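How Do Concert Lights Work?

When a band plays on a big stage, the lights change color, sweep across the crowd and blink in time with the drums. All of that is planned ahead of time. This page explains what the lights are, who runs them and how they know what to do.

What is a moving light?

An ordinary lamp shines in one direction. A moving light can turn. It has a base that holds the electronics, a part shaped like the letter U called the yoke, and a head with the bright lamp inside. One motor swings the yoke from side to side. This is called pan. Another motor tips the head up and down. This is called tilt. With those 2 motors, the light can point almost anywhere in the room.

Where do the colors come from?

Some lights have thin pieces of colored glass inside. When white light goes through red glass, only the red part comes out the other side. Other lights use tiny LEDs in red, green and blue. Turn on the red and the green together and you see yellow. Turn on all three and you see something close to white.
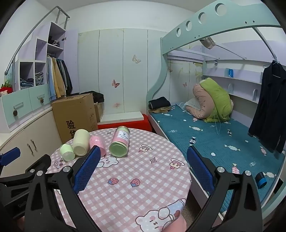

Mixing light is different from mixing paint. If you mix a lot of paint colors, you get a muddy brown. If you mix a lot of light colors, the result gets brighter and paler.

You can try this at home with two flashlights. Tape a piece of clear red plastic over one and clear green plastic over the other. Turn off the lamp, point both at a white wall and let the circles overlap. Look at the color in the middle.

Why can you see the beams?

In clean air, you can't see a beam of light from the side. You only see the spot where it lands. Stage crews use a machine called a hazer, which puts a very thin mist into the air. The light bounces off the tiny drops, and the whole beam shows up.

Who tells the lights what to do?

The lighting designer decides how the show should look. The designer listens to each song many times and writes down where the changes go – the start of a chorus, a drum solo, a quiet ending. Each change is called a cue.

Palesa Moodley designs lights for the Flamden Theater in Tellville. One of her shows has 335 cues. The shortest song in it has 18.

The cues are saved in a lighting desk, a computer with sliders and buttons. During the show, the person at the desk is the operator. At the Flamden, that is Wael Mansour. He presses a button marked GO, and the desk sends a message down a cable to every light.

How does each light know which message is for it?

Every light is given a number called an address. The desk sends out a long list of values, over and over, many times a second. Each light reads only the part of the list that starts at its own address and skips the rest.

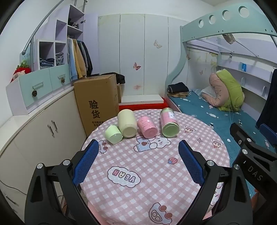 Words to know

Pan: to turn from side to side.
Tilt: to tip up or down.
Cue: a planned change in the lights.
Hazer: a machine that makes thin mist.
Address: the number that tells a light which messages to read.
Rig: all the lights hung above and around a stage.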